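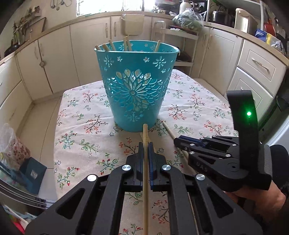

Kerstin Petersen wrote back overnight that the stick episodes are too alike, and that if we always go for the basket from the same side the model will learn the side and miss the basket. She wants the start positions spread over the whole table before we record any more.

July 20, 2025

Read her message twice over breakfast and then changed the plan. We were meant to finish the turquoise basket and move on to the cups. Now it stays for another session.

Sticks in the basket, both hands, one stick per gripper. I worked out a rule with Khrystyna: she lays the sticks on the cloth while I look at the window, then I pick up from wherever they are. Left hand first for one block, right hand first for the next. If a stick rolls, we keep the episode. If I drop one on the floor, we stop and bin it.

We did 15 before lunch to see how the new layout felt. Slower than last week. A thin stick lying flat is a nuisance to get hold of, and I caught the cloth twice and pulled it into a ridge. Kept both of those.

Total on the Bumau sheet is now 462 for this task. Kerstin thinks over 200 of the old ones can still be used if they are mixed in with new ones. She'll go through them and mark which.

Khrystyna Kuzmenko took over after lunch as my wrists were sore. She is quicker than me, and she turns the stick upright before she moves across, where I do it on the way. I asked Kerstin whether that matters. She said two habits are better than one, so leave it.

The upload to Vemico stalled at four o'clock and I restarted it. Still running when I wrote this.

Tomorrow: same basket, other end of the table. Move the basket between blocks. Charge everything tonight. Ask about the cups.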